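Reorganizing the Tall Units, Part 2: Doors, Gaps and Clearance

Nov 20, 2024
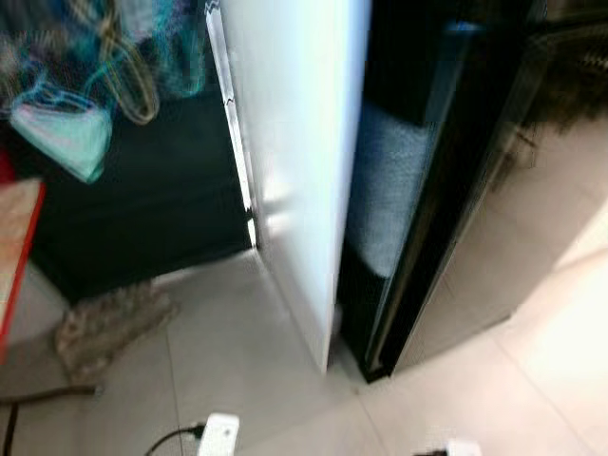
White panel and black glossy door, at floor level where the two corners nearly meet.

In part 1 I covered emptying the shelves. This part deals with the space between the tall units, which I had ignored for as long as I have lived in this apartment.

The problem is simple to state. A tall door needs room to swing, and the room it needs is set by its width plus whatever sticks out from the surface next to it. I had measured the widths. I had not measured the trim. The edge strip on the white panel is narrow, but it counts, and when I redid the numbers I was short by 4 mm at full swing.

The floor is the second source of error. It is tiled, and tiles in a building this age do not sit at one level. I put a long spirit level down in three places and got three readings. The worst was next to the lower corner of the white panel. I shimmed that side with plastic wedges from Fenthorpe, two stacked, trimmed flush with a utility knife. Cardboard works for a week and then compresses.

Procedure, for anyone doing the same job:

Open every door to its working angle and mark the corner position on the floor with painter's tape.
Measure from the tape to the nearest fixed surface, low and high. The figures will differ.
Use the smaller figure.
Adjust the feet before touching the hinges. Hinge adjustment on a cabinet that is out of level has to be done twice.

Ardalan Sharifi wrote after part 1 to ask whether felt pads would protect a glossy black finish from contact. They will, but they take up clearance of their own, and mine came off with the first cleaning. I use clear bumpers now, one high and one low.

On cleaning: gloss black shows every fingerprint, and white shows every streak in strong light. I use a damp cloth first, then a dry one, top to bottom, on both. Glass cleaner left a haze on the black that took longer to remove than the original marks. The inside corners of the dark border need a cotton swab.

Total spacing between the units is now 346 mm, measured at the narrowest point. That is enough to get the vacuum head through lengthwise. It does not fit sideways.

Still open: the seal on the lower edge of one door, which I have ordered from Zallix and expect in December. Part 3 will cover fitting it.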